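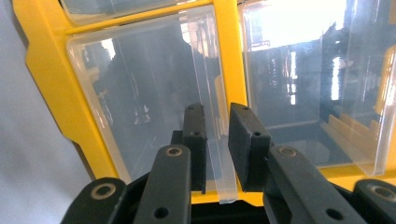 Onetano Opens Its Chore Study to Shops and Households

May 17, 2021 – Anyone who has ever tidied a workbench at the end of a long day knows that putting small parts away takes more patience than muscle. Onetano is delighted to share that its study of everyday chores, begun in April with our good friends at Memik, is now open to small shops and families who would like to take part!

The study will run for 365 days and covers 12 chores, from folding towels to sorting hardware into a drawer organizer. People do each chore first with hand-held grippers, so that we can learn which motions a machine would need to copy.

"Can a robot put away your hex nuts yet? Not in any shop I would want to run," said Kai-wen Shih, who leads the study. "A little clear drawer asks for a light pull and a good eye, and we still have a great deal to learn about both."

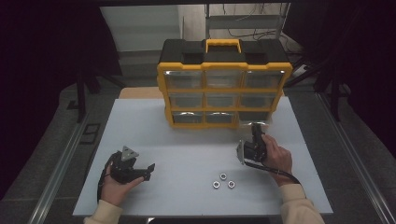 How to Take Part

We have room for 6 shops and a handful of households in this first round – no experience with robots needed, just a chore you would gladly hand over. Each visit lasts 90 minutes, and we bring the grippers with us.

To ask about a visit, please write to Yuxi Lü at the Onetano study desk. She is happy to answer questions from the merely curious, too.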